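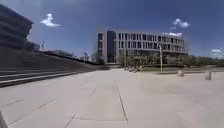
Trostley, December

To: paving list
Re: Joint widths on the lower plaza

Two corrections to the message quoted at the end.

First, the joint width. The drawings give 8 mm for the field and 9 mm along the long joint that runs from the bottom of the plaza toward the office building. The survey sheet has 8 mm throughout. The drawings are right. Anyone ordering joint filler from the sheet will come up short.

Second, the stair edge. The steps on the left are shallow and the front edges read as long pale lines, with a darker band on top of each tread. The Istberg specification treats the band and the edge as one item for cleaning. They need separate entries. The cleaner approved for the slabs has not been tested on the band material, and I would keep it off the treads until Nasr sends the data sheet.

On sealing, I see no case for it. The slabs are light beige-grey and laid flat, and a film-forming sealer will show every overlap in strong sun. If the client insists, do a trial patch at the foot of the stairs and leave it through one winter.

The railing on top of the embankment belongs to the Loteo contract. Please stop adding it to ours.

Slab 448 is still listed twice in the schedule. Delete the second entry and keep the numbering as it is.

The earlier message said:

> I have merged the survey sheet with the schedule. Joints are
> entered as 8 mm everywhere. Stairs are under one cleaning
> item, edge and band together. Railing added as an extra line.
> Does the list want sealing priced for the whole plaza, or
> only for the strip next to the stairs? I can send either
> version before the 9 a.m. call.

Send the version without sealing.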